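Gridside Issue Desk
Component: Drurnatik (object pose) / Nendutov (motion planner)
Reported by: Saoirse Ó Súilleabháin
Assigned to: Dorian Guérin
Status: Open, waiting on vendor
Title: Grasp pose on window frame jumps between plans, planner reports success anyway

Saoirse Ó Súilleabháin, 9:12 am

Reopening this. It was closed in February as "lighting related, resolved by update" and I didn't agree with that then either. The update went on, the lights are the same lights, and the fault is back.

What happens: we ask Drurnatik for the pose of the small wooden window frame, it hands a pose to Nendutov, and Nendutov plans an approach from above. Most of the time the approach is fine. In 28 of the last 148 attempts the pose changed between the pre-grasp and the final descent, with the part sitting still and clamped. The usual jump is a small rotation. A few times it was a flip end for end, which would send the fingers down on the wrong side of the clamp.

Confidence stays high through all of it. The score on the flipped poses is as good as the score on the right ones, so filtering on it does nothing. I tried.

Dorian Guérin, 9:40 am

Thanks for the detail. Could you confirm which build you are on and whether the table covering is the same as before? A busy printed background is a known source of feature mismatches. I'd suggest swapping it for a plain mat and running the set again.

Saoirse Ó Súilleabháin, 9:58 am

Current build, same cloth. The product sheet we bought on says it works on cluttered and textured backgrounds, so I'd like "use a plain mat" to be the last thing we try.

I'm also not convinced the cloth is the cause. If the pattern were pulling the pose around, I'd expect the error to follow the pattern when I slide the cloth. I slid it a hand's width and ran a short set. Same two wrong rotations relative to the part. They didn't move with the print.

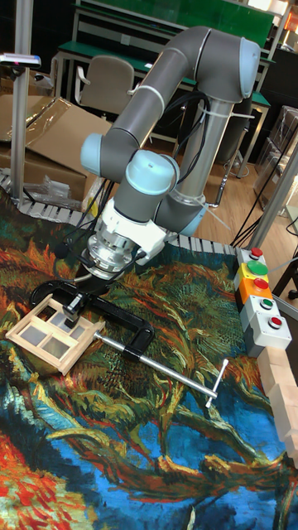
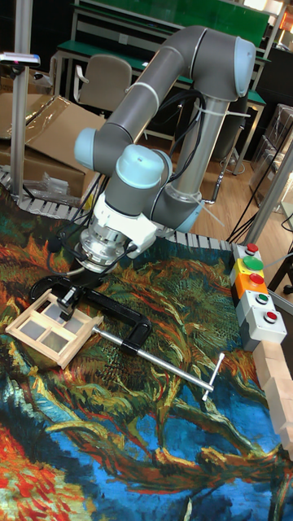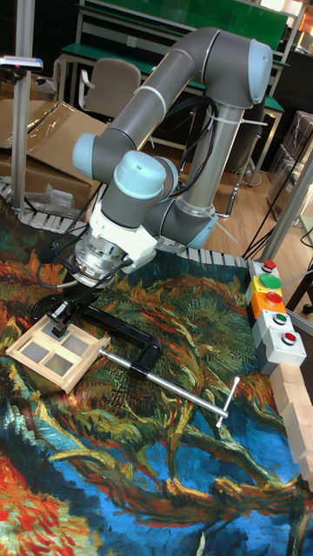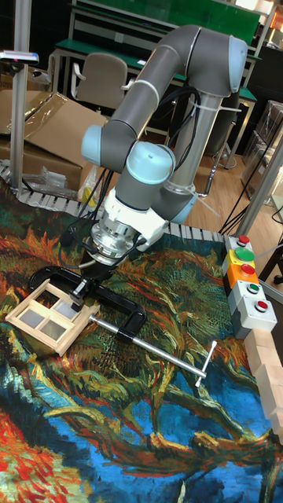 The window frame and the black C-clamp, arm overhead, in all four.

My own guess is the panes. They're translucent, and I suspect the depth camera returns the table surface through them on some captures and the pane on others. If that's right, Drurnatik is fitting a solid model to something that looks like a set of open holes half the time. I haven't proved this. I'm putting it down so somebody can tell me why it's wrong.

Dorian Guérin, 11:05 am

That is plausible. The model fitter does assume opaque surfaces unless the part is flagged. There is a "partial transparency" option in the part definition, off by default. With it on, depth points inside the flagged regions get dropped before fitting. Could you turn it on and report back?

Please also rerun the hand-eye calibration with Ciobanu first, so we can rule that out.

Saoirse Ó Súilleabháin, 1:30 pm

Calibration redone. Ciobanu says the residual is well inside limits, and it said so before as well. A bad calibration would give me a steady offset. I have poses that are right, then wrong, then right again with the camera post bolted in place. Fine, it's ruled out.

Transparency option on for all the pane regions. I ran 60 attempts. No flips. Rotation jumps still there in five of them.

So the option helps, and I'll say so. I would not call it fixed. It also raises a question I'd like answered: where is this option documented? I searched the manual for "transparent", "translucent" and "glass" and got one hit, a warning about the lens cover.

Dorian Guérin, 1:52 pm

Good progress! The option is in the release notes. I'll ask for it to be added to the manual.

For the remaining five, could you check whether the clamp is in the planning scene as its own object or merged with the frame?

Saoirse Ó Súilleabháin, 2:47 pm

It's its own object, added by hand, and this is where it gets worse.

I dumped the planning scene before and after each of the five. In every one, the frame had updated to the new detection and the clamp had not. Nendutov was planning against the latest frame pose and a clamp pose left over from an earlier call. The time stamps differ by more than 365 milliseconds in the best case and by several seconds in the worst. No warning in the log. The plan comes back "valid, collision free", and it is, against a scene that never existed.

The screw and T-handle on that clamp stick out a long way across the table. If the software thinks they're somewhere else, "collision free" means very little to me.

I'm less sure how this connects to the rotation jump. One idea: when the frame detection overlaps the old clamp pose, the planner asks Drurnatik to refine, and the refine step nudges the frame until the overlap goes away. That would explain a small rotation with a high score. Can someone who has the source say yes or no to that?

Dorian Guérin, 3:20 pm

I've checked with the developers. Yes, there is an overlap correction in the refine step. It treats the older object as fixed. It was meant for bin picking, where settled parts are trusted over new ones. It can be turned off with refine_overlap set to false.

As a workaround, please also request both objects in a single detection call, so they share a time stamp.

Saoirse Ó Súilleabháin, 4:35 pm

Thank you, that's the first straight answer on this ticket.

Both changes are in. I also added a check on our side that refuses any plan where two objects in the scene have time stamps more than one camera cycle apart. It has already refused two plans that Nendutov called valid, so the single call isn't enough by itself — something is still writing the clamp pose late. I don't know what. The scene dumps for both are in the ticket folder, along with the part definition and the config diff.

Speed stays capped and the descent stays on manual confirm until this is sorted. I know that slows the data runs. I don't care much.

Still open from my side:

Why the clamp pose can arrive late after a single detection call.
Whether Nendutov will get a stale object check of its own. Ours is a patch in a wrapper script and will break at the next update.
Transparency option and refine_overlap in the manual, with their defaults.
The February ticket to be marked as a wrong diagnosis, so that the next person who searches for "pose jump" doesn't go and buy lamps.

Dorian Guérin, 4:50 pm

Items one and two are raised with the developers. I've put in the request for the manual. On the last point I'd need approval to edit a closed ticket, but I have linked it to this one. Shall I lower the priority now that you have a workaround?

Saoirse Ó Súilleabháin, 4:53 pm

No. Please leave it where it is until item one has an answer.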